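4.2 工位改造与人员分工的变化

Ornena分拣站在引入机械臂之前，小件归盘工序全部由人工完成。操作员站立作业，从来料盘中逐件取出零件，目视判断后放入对应的料位。该工序节拍不高，但动作重复，且要求持续注视盘面。改造后，取放动作由配有多指手的机械臂承担，操作员的职责转为备盘、异常处置和抽检。本节根据岗位记录与访谈材料，说明这一转移在工位层面的具体表现。

工位布局以单张白色台面为基本单元。台面上铺软垫，料盘直接置于垫上，不设夹具。采用软垫出于两点考虑：一是料盘放置时不易滑移，二是手指下探过深时可由垫层吸收部分压力。料盘为浅盘，盘壁倾斜，便于从侧上方进入。早期方案曾使用直壁盘，手部外壳与盘沿的干涉较多，Kusen车间的技术人员Malou Eskildsen据此提出改用斜壁盘，并将手臂的进入方向由正上方改为侧向。此后干涉报警明显减少，但靠近盘角的零件仍是主要的失败来源。
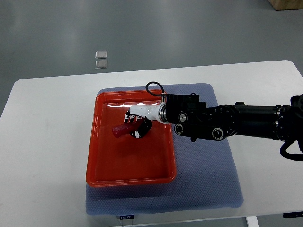

图7 机械臂末端的多指手在红橙色料盘内夹持红色零件，料盘置于蓝灰色软垫上。

零件与料盘颜色相近时，视觉定位的置信度下降。对此有两种处理方式：更换料盘颜色，或在定位失败时转交人工。前者需要与上游统一料盘规格，涉及Hasteo仓库的周转流程，在研究期内未能实施；后者成为默认做法。系统在连续4次抓取失败后停止动作并点亮提示灯，由操作员取出或重新摆放零件，再按键恢复运行。

这一规则对劳动节奏的影响超出设计时的预期。改造前，操作员的工作负荷沿班次均匀分布；改造后，负荷集中于若干次短时介入，两次介入之间的间隔不可预测。为覆盖这些间隔，班组将一名操作员对应的工位数由一个增至三个。受访者普遍认为手部和肩部的疲劳减轻，同时提到注意力难以安放。一名在该岗位工作15年的操作员表示：“以前手不停，脑子可以歇；现在手歇着，耳朵一直听那个提示音。”

新操作员的培训内容也随之调整。原培训以手法和料位记忆为主，现增加了报警代码识别、手指复位和垫面清洁三项。其中手指复位争议较多。按规程，指间夹有零件而系统已停机时，操作员不得直接拉拽零件，应先执行松开指令。实际操作中，拉拽零件的情况时有发生，尤其集中在交班前后。Obaidul Kodikara负责整理的维护日志将此类情况单独归类，研究组查阅了其中70条记录，多数条目写明当时有多个工位同时报警。由此判断，违规操作与工位数的增加有关，仅以培训不足解释并不充分。

技能评价方面的变化较为隐蔽。人工作业时期，熟练程度以单班完成件数衡量，标准为700件，熟练者与新人差距清晰可见。改造后件数由设备决定，班组长转而参考停机恢复时间。该指标受零件批次影响较大，同一操作员在不同批次间的数值波动往往高于不同操作员之间的差异。Þórarinsdóttir分部曾尝试按批次校正，但因批次信息录入不完整，校正结果未用于考核。部分资深操作员认为自己辨识来料缺陷的经验不再计入评价，而这类经验在抽检环节仍然是必要的。

需要说明的是，上述观察限于小件归盘这一工序，所处理零件均为刚性件，形态以细长类为主。柔性件和需要双手配合的零件仍由人工完成，相应岗位的分工没有变化。两类岗位之间的轮换制度自一月起试行，其对疲劳分布的影响将在4.3节讨论。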